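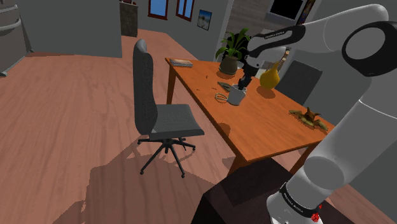
*White mug, wooden table*

**podura_reader:** Podura Weekly's new front-page cartoon is brilliant! Did anyone else spot the tiny newspaper in the minister's pocket? I've read all 526 comments (yes, really).

**Stokum30:** Lovely drawing, but it's a copy of their November one. Same pose, same hat.

**bailly_fan:** Disagree! Thibault Moulin always reuses the hat, it's his signature.

**Stokum30:** The hat, fine. The pose as well?

**podura_reader:** Wednesday's issue has a page on his sketches, can't wait!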